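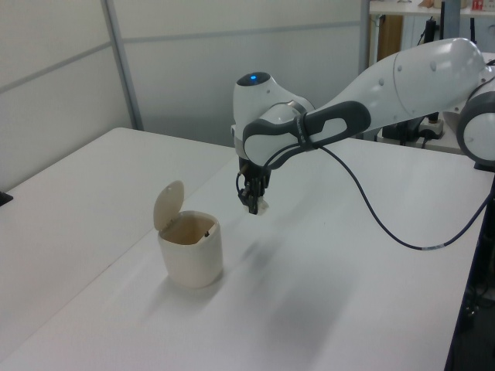 2018-05-30

Notebook, vote desk for the talent show. Writing this down while I still remember it, and so Rekha doesn't have to call me at home again.

Rehearsal of the results segment this morning, full run, fake votes. We pushed 2,000 test votes through Thevar in the time it takes the band to play one chorus (they play the same chorus over and over in rehearsal, I will be hearing it in my sleep). The phone line votes came in fine. The app votes came in fine too, but they landed in the wrong order on the host's card, so our pretend winner got read out as our pretend fourth place. The stand-in host did a lovely job of looking shocked!

Cause: the card template sorts by contestant number when two totals match, and my test data was full of ties. Lazy test data, my fault. Made a new set with uneven totals plus one tie on purpose, right at the cut line, which is the one we care about. Second run came out right. Third run came out right as well, and the tie popped up on the producer's screen with the yellow banner like it's supposed to.

Still don't love the banner. It sits over the running clock, and Ravindra wants the clock visible at all times. Asked him if we can move it to the bottom, he said ask Jyoti, Jyoti said ask Ravindra. Moving it tomorrow unless somebody stops me. 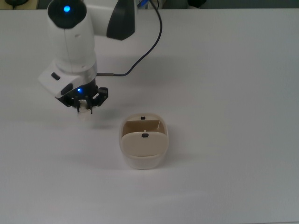 Posted by Guangming Li | Vote Desk Notebook | Filed under: finale, rehearsals

Afternoon. Sat down with Inmaculada and the song list for the finale. We have 14 songs and 18 slots on the rundown, the extra four being the group number, the guest, the medley and the one marked "TBD" that has been TBD since February. She swears it's a surprise duet. I think somebody forgot to delete the line, but I've left it in, and Thevar just treats it as a blank with no voting attached.

The voting window is the bigger thing. It opens with the first singer and closes 58 seconds after the last recap clip ends. I had it closing after the recap starts, from the old rundown, and that would have been a disaster (phones lighting up, angry parents, all of it). Fixed in the schedule and on the paper copy taped inside the desk drawer. If you print a new one, throw out the old one please. I found three different versions in there, and one had coffee on it and a drawing of the judges.

Jonon, the caption box, dropped the phone numbers for the second singer during the recap. Only once, and I couldn't make it happen again in six tries. Swapped the cable and wrote "suspect" on the old one. Jyoti is going to watch the captions and nothing else on the next run.

Recap clips are cut except for the ballad, where the good note comes too late to fit. Inmaculada wants to start the clip later and lose the first line. Fine by me, it's the note people vote for.

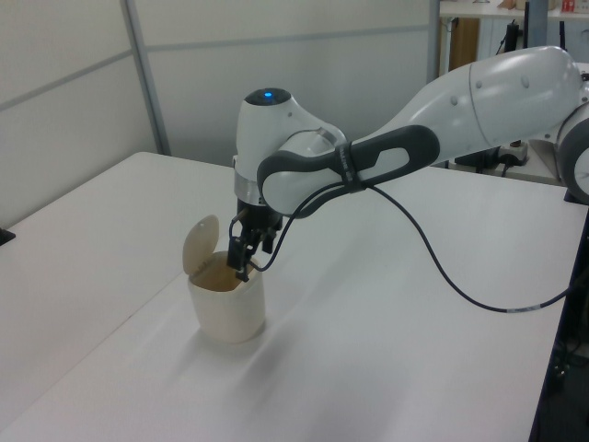
Does a vote still count if it's sent during the ad break before the results?

Only if the window is still open when it reaches us. Thevar goes by arrival time, so a text sent right at the end can miss the close if the phone network is slow. Rekha keeps the late ones in a separate pile, and they don't go into the total.

Leftover bits. The Triver headsets are charged, but the one with the tape on the ear cup crackles, so give it to me, I'm used to it. Wonska want their logo a second longer on the voting screen; told them to talk to Ravindra. Backup host cards get printed on the blue stock this time, since the white ones glared under the key light and you couldn't read the names from the side camera.

Next run starts right after the lighting check. Bring the tie data and a sweater, the desk is under the air vent.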